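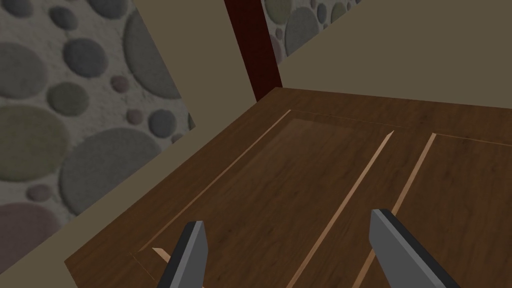

Teaching a Simulated Arm to Open Cabinets: Project Report
Robot Software Studio, September 2022

1. What we set out to do

Our team wanted to write the full software stack for one small household job: find a cabinet door, reach it, and swing it open. Everything runs in simulation. We called the project Karaki, and it has three parts that talk to each other over a simple message bus – a perception module, a planner and a low-level controller. None of us had written a motion planner before, so this was a lot of new ground, and we loved it.

2. The simulator

We used Trunby, the simulator the lab already had set up, with a room generator called Pestden on top. Pestden picks the wall and furniture surfaces for each room, so one run gives you plain beige walls and the next gives you a pebble pattern behind a brown wood panel. At first we thought this was just decoration. Then our first perception model, trained on plain walls only, started finding "handles" in the pebbles, and we turned the random surfaces on for good.

The camera sits on the wrist and looks out past the two gripper fingers. That view is great close up, but the door often fills so much of it that the outer edges are out of sight. We had to stop relying on seeing all four corners.

3. Perception

The model takes one color image and a depth image and gives back a door plane, a hinge side and a grasp point. We trained it on 2000 rendered views. The plane estimate was the easy part. The hinge side was hard, and our fix was to keep a running guess over the last 10 views instead of trusting each one alone. If the guess flips, the planner is told to wait.

Grooves gave us trouble too. On a paneled door, the light lines between raised sections look a lot like the gap between two doors. Adding a depth check helped: a real gap is deeper than a decorative groove, at least in our models.

4. Planning

We started with a sampling planner from the Burkau library and wrote our own cost function for it. The cost punishes paths that bring the fingers close to the panel before they are lined up with the grasp point. Once the handle is held, we switch to a different mode, where the gripper follows an arc around the estimated hinge line.

Our worst bug lived here. The arc was computed in the camera frame and the controller read it in the base frame. For small doors the error was so small that everything seemed fine, and it took us most of a week to see why wide doors kept jamming.

5. Control

The first controller was pure position control, and it fought the door whenever the hinge estimate was off by even a little. Switching to impedance control made a huge difference! The arm now gives a bit sideways and pushes along the arc, so small errors get soaked up. We tuned the stiffness by hand, which was slow but taught us more than any of the reading did.

6. Results

We ran 166 test trials in rooms the model had not been trained on. Most failures came from the hinge side being wrong at the moment of grasping. The next biggest group was slips, where the fingers closed too early and slid off. Collisions with the panel became rare after the new cost function went in. Each trial was allowed 10 replans before we marked it failed, and runs that needed more than a few hardly ever recovered.

7. What's next

In October we want to add drawers, which should be simpler (a straight line instead of an arc) but will need the model to tell the two apart. We would also like the controller to correct the hinge estimate from the forces it feels while pulling. The logging for that is already in place, and the replay tool can step through a failed trial one message at a time, with the wrist view beside the planned path.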